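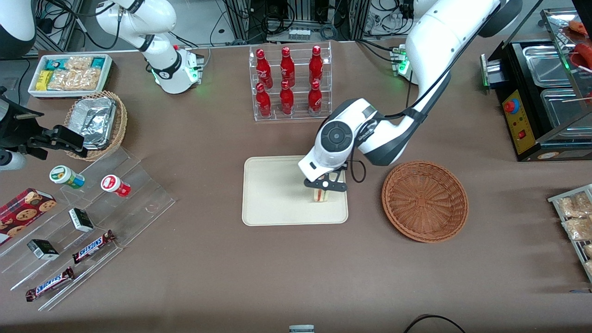

News from the Plundale Community Orchard

Dear members and friends,

August is a busy month in the orchard, and this year the early plums came nearly two weeks sooner than we expected. We picked 279 kilos in the first round. Most of it went to the school kitchen in Vaher and to the families who have a share. The rest was sold at the gate, and we thank everyone who came with their own boxes and bags.

The main matter I would like to write about this time is water. The spring was dry, and the young pear trees on the upper slope have suffered from it. Some of them dropped their leaves already in the first days of the month. Patricio Sarmiento has looked at all of them and he thinks that most will recover, but they need a deep watering once a week until the nights become cooler. A little water every day does not help, as the roots then stay near the surface. If you have a tree in your care on the upper slope, please give it two full cans, slowly, and put the straw back around the trunk afterwards. Leave a hand's width free next to the bark.

We have now decided to buy a tank for rainwater from the shed roof. It will hold 3,000 litres and it will stand on the north side, where the old compost bays were. The stone base must be made before the tank is delivered. We still miss 500 euros for the pump and the hose. The Torneck garden club has kindly promised 100 of this, and gifts of any size are welcome – please write "tank" on your transfer so that it does not go to the tree fund by mistake.

A few words about wasps. There is a nest in the ground near the second gate, to the left when you come from the Hernurik road. We have put a rope around the place. Please do not go inside the rope and do not pour anything into the hole. The wasps will die with the first frosts, and until then they eat a great number of caterpillars. Fallen plums should be collected every evening, also the rotten ones, and taken to the closed bin.

The next work day is on August 25, 2019, from nine in the morning. We will cut the long grass between the rows, repair the fence on the side of the stream and do the summer pruning of the cherries. Pruning of cherries should not wait until winter, when the cuts heal badly and disease can enter. Those who have never pruned before can work beside someone with experience. Bring gloves and, if you own them, sharp secateurs. Ladders we have enough.

The key of the tool shed has a new place. Ask Patricio if you have not heard where it is. The scythe with the blue handle is still missing since the June work day, so please look in your garages.

Apples will follow in the middle of next month, if the weather stays kind. The list for the cider press hangs already in the shed.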